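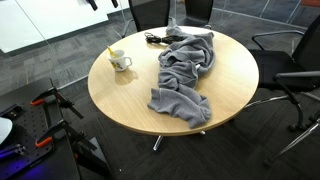 The Vumolow rotating annulus is a bench-top apparatus for teaching the flow of fluids in a rotating frame, and was assessed by our section over one teaching term. It consists of a motorised turntable, a clear outer tank and a removable inner cylinder that may be filled with ice. With a modest temperature difference across the gap, students can observe the change from steady, symmetric flow to regular waves and finally to irregular motion. The flow is governed largely by rotation rate and temperature contrast, and the waves that form bear comparison with those of the mid-latitude atmosphere. 

Rotation was steady at all settings up to 27 revolutions per minute. Above this, a slight wobble disturbed the dye pattern. Spin-up from rest took 12 minutes with the tank filled to the upper mark, and this should be allowed for when planning a class. Girish Shakya, who ran the practical sessions, found the speed dial easy to read but the drain tap awkward to reach.

The printed guide is the weakest part of the kit. Its treatment of the thermal wind is sound – the worked examples are well chosen – but the section on Ekman layers gives too little help with estimating their depth. Saadet Eren has prepared a supplementary sheet, which will be issued to students from March.

The section recommends the apparatus for second-year courses, provided that the guide is supplemented. It is not recommended for quantitative research.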